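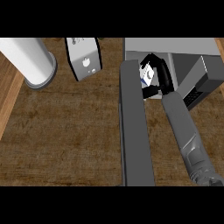

My language, Mukon, still has no proper spell checker, and this month I started to work on one with a small group. We applied to the Trernero fund for local language software in September and they gave us a small grant. I will write here how it goes, because people keep asking me in private messages. It is mostly slow desk work. 

First, the numbers. We have 2630 words typed and checked. The old printed dictionary has many more, but the spelling in it follows the rules from before the reform, so we cannot simply copy it.

The reform changed how we write long vowels. Before, you doubled the letter. Now you put a line over it. Young people do neither of these on the phone, they write one plain vowel and the reader must guess.

So what should the checker do when somebody writes the plain vowel? I was for marking it as a mistake. The others in the group were against me, and after one week of messages I changed my mind. It will now offer the long form as a suggestion and not underline anything in red.

Keyboard. The layout which comes with most phones does not have our two extra consonants. There is an app called Gokik where you can make your own layout, and we made one. It took me an evening. The letters are under long press on n and t.

Please, if you install the layout, remove the old test version before. Two people had both together and the phone typed squares.

Somebody asked why we don't just collect text from the internet and let the computer learn the words. We tried it. We found more than 900 pages which the search said were in Mukon. Very many were in the neighbouring language, and others were the same church notice copied again and again.

What was really useful: the school newsletters from Beddoe. The school has put them online since many years, and the teachers there write carefully. From these newsletters alone we got 322 words that are not in the printed dictionary. My favourite is the word for charging a phone, which is the old word for feeding a calf.

Verbs are my headache at the moment. One verb can have 20 endings, and some of them change the vowel inside too. I wrote rules for the regular ones. For the irregular ones I am typing every form by hand, in the evenings, with tea.

If you speak Mukon from the river side, I need your help with the past forms. In my family we say them in a different way and I don't trust my ear. Send me voice messages, short ones are fine, and say which village.

The licence question came again. Yes, the word list will be free for everybody, also for companies. We will only ask them to write where it comes from.

Next I will try the checker inside a normal office program. The plug-in loads but it thinks that every word with an apostrophe is two words. If you know how to fix this in a Hunspell file, please reply under this post.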